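六月の記録

朝五時、室温は手元の温度計で20度。湿度計は電池切れのまま放置している。窓を開けて発酵槽の蓋を確認した。昨夜仕込んだライ麦の元種は、容器の輪ゴムの位置を指二本分ほど超えていた。前回より立ち上がりが早い。粉の銘柄は変えていないので、水温の差と見ている。前回は水道水をそのまま使い、今回は一晩汲み置いた水を使った。塩素の影響まで切り分けるには同じ室温で並べて比べる必要があるが、容器が足りない。

午前は焼成記録の整理にあてた。紙の帳面が2冊あり、片方は配合、もう片方は窯の温度履歴である。これまで両者を突き合わせるときは頁の右肩に書いた記号を頼りにしていたが、記号の付け方が途中で変わっている。春先までは粉の頭文字、その後は焼いた順番。どちらの規則で読むべきか分からない頁が何枚もあり、インクの色で時期を推定する羽目になった。青が古く、黒が新しい。ただし青の替え芯が一度出てきて使い切った覚えがあるので、この推定も完全ではない。

表計算に移す際の列は、粉、加水率、塩、元種の割合、一次発酵の時間、成形後の時間、窯の設定温度、実測温度、焼成時間、焼成後重量とした。感想の欄は最後に置いた。帳面には「よい」「まあまあ」「前より酸い」としか書いていない頁が多く、酸いの基準が何であったかは再現できない。今後は食べた時刻も書く。焼いた当日と翌日では酸味の出方が違う。
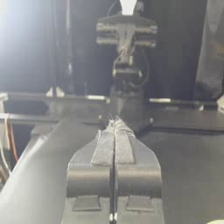

実測温度の列は空欄が目立つ。窯の中に置く温度計を買ったのが遅く、それ以前は設定値しか残っていない。設定と実測の差は、温度計を入れてからの記録では奥側で小さく、扉側で大きい。扉を開けて生地を入れた直後の落ち込みも扉側の方が深く、戻るまでに時間がかかる。鋳物の鍋を使えばこの差はかなり吸収される。鍋なしで焼いた回と鍋ありの回を同じ表に入れるのは無理があるので、列を一つ足して区別した。

十時過ぎ、Ashraful Sikder から返信。先週問い合わせた石臼挽きの粉について、灰分の値はロットごとに測っておらず、年に何度か外部に出しているだけとのこと。値が欲しければ次に出すときの写しを送ると書いてあった。灰分が分かれば吸水の違いをある程度説明できる。現在の袋は同じ加水率でも前の袋より生地が締まる。挽き目の粗さの差かもしれない。手持ちの茶こしでふるってみたが、茶こしの目の寸法が不明なので数字としては使えない。目の粗さが書いてある篩を一枚買うべきである。

篩を調べた。Brimex の標準的なものは枠が浅く、粉100グラムを入れると揺すったときに縁からこぼれそうである。Gundo の製品は枠が深いが、目の種類が少ない。価格差は小さい。どちらも受け皿は別売りで、手元のボウルと口径が合うかどうかは寸法図からは読み取れなかった。保留とする。

昼は前回の残りを厚めに切って焼いた。焼成から三日目。皮はすでに柔らかく、内側の水分が外へ移ったものと考えられる。焼き直すと皮は戻るが、内側は冷めるのが早く、冷めると硬い。でんぷんの老化は冷蔵温度帯で最も速く進むので、冷蔵庫に入れないのは正しい。冷凍するなら初日のうちに切ってからにする。これは帳面の表紙の裏にも書いてあるのに、毎回三日目に思い出している。

午後一時、本生地を捏ねた。配合はライ麦三割、強力粉七割、加水は粉に対して七割二分、塩は二分。元種は粉の重量に含めて計算した。これを含めるかどうかで加水率の見かけが変わるため、帳面の古い頁は数字をそのまま信用できない。計算し直せる頁は元種の配合が同じ頁に書いてあるものに限られる。

捏ね上げ温度は二十五度を狙ったが、測ると一度高かった。粉と水の温度から逆算した水温は合っていたはずで、差は手捏ねの時間が長かったことによる。ライ麦が入ると生地が手に付き、つい捏ねすぎる。三割程度なら短く捏ねて、三十分おきに折りたたむほうが扱いやすい。今日は折りたたみを三回。二回目で表面に張りが出た。三回目は不要だったかもしれない。

発酵を待つ間に容器を総重量で量り直した。目盛りのある大きい容器は、底の角が丸いため目盛りの下の方があてにならない。水を入れて量ると、最下段の線は表示より少ない。上の方の線は表示どおりと見てよい。生地の膨張を体積で見るときは、最初の位置を最下段より上に取ること。小さい生地では無理なので、細い容器に生地を少量取り分けて見る方法に切り替える。取り分けた分は本体より室温の影響を受けやすく、先に膨らむ傾向がある。今日もそうなった。本体は十五分遅らせて判断した。

三時半、Lucrezia Costa と電話。彼女の元種は小麦全粒で、継ぎ足しの比率が私のものとは異なる。種一に対して粉五、水五。私は一対二対二である。比率が大きいほど酸の持ち越しが減り、次の頂点までの時間は延びる。夏場に朝晩の二回継ぐのが面倒なら比率を上げればよい、という話で、理屈は通っている。問題は粉の消費が増えることで、捨て種の使い道を先に決めなければならない。彼女は薄く伸ばして塩とごまを振り、焼いて食べているそうである。温度と時間を聞いたが、色を見て決めるという返事だった。記録のしようがない。

電話の後、成形。打ち粉には米粉を使った。籐の籠に布を敷かず直接入れると筋の模様がきれいに出るが、前々回は底の一か所が貼り付いて剥がすときに裂けた。籠の編み目に古い粉が固まっていたのが原因と思われる。今回はたわしで落として乾かしてある。籠は Bahrami の丸型で、生地量に対して口径が少し大きい。生地が横に広がるので、焼き上がりの高さが出にくい。同じ店の一つ小さい型は在庫がないと表示されていた。

帳面の移し替えは夕方までに七割ほど終わった。通し番号の扱いだけが決まらない。古い頁に番号を後から振ると、焼かずに捨てた生地の記録が番号の途中に挟まる。失敗も一回として数えるか、別の表に分けるか。分けると件数は見やすくなるが、失敗の直前に何を変えたかが追えなくなる。一つの表に置き、焼成重量の欄を空にして備考に廃棄と書くことにした。
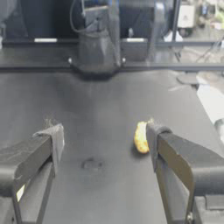

夜の焼成

窯の予熱は五十分。設定二百五十度、扉側の実測で二百三十八度。鍋も一緒に入れて温めた。切り込みは一本、刃は新しいものに替えた。蓋をして二十分、蓋を取って二百二十度で二十四分。蓋を取った時点で切り込みはよく開いていた。ただし片側だけがめくれており、刃を寝かせる角度が途中で変わったようである。

焼成後重量1,394グラム。投入前の重量を書き忘れたため、減量率は計算できない。配合の合計から推定はできるが、折りたたみのときに手とカードに付いた分が不明で、取り分けた生地の分も引かなければならない。推定値は表に入れず、空欄とした。秤の横に鉛筆を置く。

中心温度は九十七度。底を叩いた音は乾いている。ライ麦が入っているので切るのは明朝以降とし、網の上に置いた。皮の割れる音が五分ほど続いた。

明日の予定。断面の確認と、食べた時刻の記入。湿度計の電池。Beltgate の通販で酵母の保存瓶の替え蓋を探す。口の内径を測ってから注文すること。元種は一対三対三で継ぎ、頂点までの時間を一時間ごとに記録する。水は汲み置きを使う。Ashraful への返信はまだ書いていない。今の袋のロット番号を添えるつもりだが、袋の底の印字が擦れていて末尾が読めない。

十一時、元種を継いで蓋を緩く載せた。輪ゴムの位置を合わせて終了。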